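Buyers of two-armed tabletop robots are often asked to judge them by what a single arm can lift. This institution takes the view that the question is poorly chosen. The Valholm kit, now offered to schools and small offices through Stostell, should be judged on how its two arms share ordinary desk work, and on what the seller promises once the kit has been delivered.

The brochure gives payload a full page. Coordination between the arms receives one paragraph, and the service plan is left to a footnote.

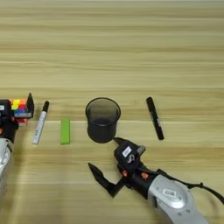

Equipment and Services

Desk supplies are a fair test. A marker, a mesh pen cup and a small bright green block differ in shape and in the grip they call for, and one arm may hold an item while the other stands open near the cup. A buyer should ask to see such work done with the buyer's own supplies, on the buyer's own table, before signing.

Our second concern is the service term. Stostell offers 14 months of support, with replacement gripper fingers billed separately after the first set. Begoñe Barrios, in her June memorandum to our purchasing office, argued that 27 months should be the minimum for any school. We agree. A teaching budget cannot absorb repairs in the second year without giving up something else.

Florencio Pastor has replied that a longer term would raise the price beyond the reach of smaller schools. The point deserves a written answer from the seller, with both prices shown on the same page.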